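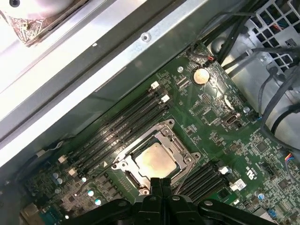
Wrist camera view, gripper below the processor in its socket.

Punport project - minutes of the weekly meeting
20 Jun 2023, Botton room
Chair: Lanying Qiu

1. Status of demonstrations
The group has now 74 recordings of the processor task by remote control. After review, 58 are accepted. The others were refused for long pauses or for a wrong start position of the arm. Lanying reminded the operators to move slowly near the socket and to keep the fingers parallel to the edges of the chip.
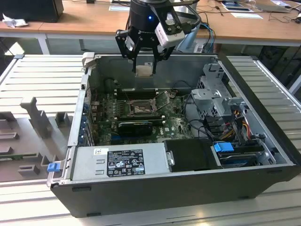 It was discussed whether guiding the arm by hand would be faster. Two operators tried it last week and liked it for the large movements, but the hand of the person often comes in front of the side camera. Decision: we continue with remote control for this task, and hand guiding is kept for the Xiao tests only.

2. Placing the processor
The wrist view is good enough to judge the distance to the contact pins, but the finger tips hide part of the chip. Operators asked for a lower speed limit in the last part of the approach. Agreed - Dikier will be asked for the new setting.
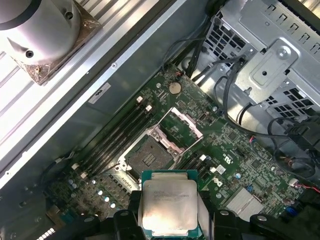
3. Plan
The target is 400 accepted demonstrations before the end of October. Each operator will record in blocks of 6 and then take a break.

4. Actions
- Lanying: write to Dikier on the speed limit.
- All operators: write the reason in the log when a recording is refused.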